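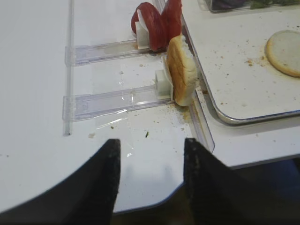

Ticket 1747
Subject: Clostel burger cell, lettuce pick unreliable during open day
Opened by: Visits desk, Handdale
Assigned to: Édgar Benavides
Priority: High (raised from Normal by requester)
Status: Open, waiting on supplier

Original report, Friday, July 31, 2026

The cell was shown to visitors in the Andow room from ten until three. It is meant to build a burger on the tray without anyone touching it. The supplier, Marulanda, told us beforehand that it had been "fully proven" on their own bench. On our bench it stopped three times before lunch, always at the greens. Twice the gripper closed and came up with nothing, and once it came up with so much that lettuce went over the side of the tray and the operator had to hit pause. Please find out what is wrong before the next visit in January.

09:10 Comment, E. Benavides
Picked this up. Can the visits desk tell me which program was loaded? There are 2 on the controller and the names are nearly the same. Also, was the tub refilled during the day, and by whom? A tub filled to a different level would explain a fair bit of this.

09:42 Comment, Visits desk
The one Marulanda left running. We were told not to touch it. The tub was topped up at eleven and again after lunch from the fridge bag.

10:30 Comment, E. Benavides
Right. Went through the controller log, 442 lines for the open day. It reports every pick as successful, including the two where the gripper came up empty. As far as I can see "success" only means that the fingers reached the closing position. I would take the supplier's percentage with a large pinch of salt until they say how they count.

Checked so far:
Arm home position: fine.
Tray position against the dividers: fine, no visible shift after ten runs.
Pushers on the left side: moving freely, but crumbs in the lower track. Brushed out.
Tape on the holders on the right: holding. I don't love tape on something sold as finished, but it isn't our fault today.
Cabbage and lettuce share one tub. See next comment.

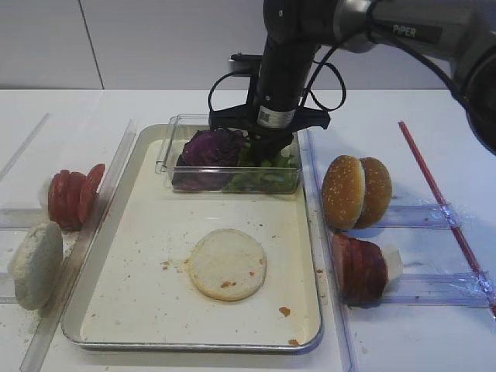
11:55 Comment, E. Benavides
My guess is the shared tub. The program goes to one fixed height, and the leaves are never at one fixed height. When the lettuce is fluffed up the fingers bite a big clump. After a few picks there's a hollow and they close on air. The cabbage on the left makes it worse, as it is stiff and the left finger can ride against it. I can't prove that last bit yet.

Test 1: tub filled to the brim, five runs. Four picks, one double.
Test 2: tub half full, five runs. Two picks, three misses. Log says five out of five.
Test 3: tub half full, leaves fluffed by hand between runs. Five picks.

So it works if a person fluffs the lettuce. I wouldn't call that automatic in front of visitors.

12:20 Comment, Visits desk
Could we just say a person prepares the ingredients? Most of the 251 people who came seemed happy enough. The school group clapped.

12:34 Comment, E. Benavides
You can say whatever is true. The sign by the door says "no human hands", so that would need to come down. I also think clapping is a poor test. They clapped at the pause as well.

14:05 Comment, E. Benavides
Rang Marulanda. They suggested slowing the approach. Tried it at half speed with the tub half full, five runs, two picks. Same as before and now it's slow. They then suggested "fresher leaves". I have asked for the following in writing:
a) how a pick is counted as successful
b) whether the height can change as the tub empties
c) whether the proving runs were done with a full tub each time
No reply to c on the phone, only "broadly, yes".
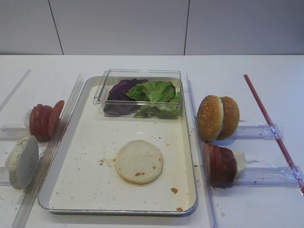
Handdale Engineering Support, Demonstration Equipment Team

15:20 Comment, E. Benavides
Cell handed back in its starting layout, arm clear of the table, bottom bun down on the tray. Tomatoes and top buns are loaded upright in their holders. Lettuce and cabbage are still in the one tub for now, as we have no second tub that fits behind the bun.

Crumbs again on the tray after today's runs. They don't stop anything, but wipe it down before anyone is asked to look at food on it.

Workaround until the supplier answers:
1. Fill the tub to the brim before each group.
2. Top it up after every third burger and loosen the leaves with tongs, arm paused.
3. Write down misses on paper. Ignore the count on the screen.
4. Take down the door sign.

15:48 Comment, Visits desk
Thanks. Can this be closed?

15:51 Comment, E. Benavides
No. The workaround is a person with tongs. Leaving it open until I have a, b and c from Marulanda and have seen twenty runs in a row here, with the tub left alone. Priority back to Normal. Next check when they reply.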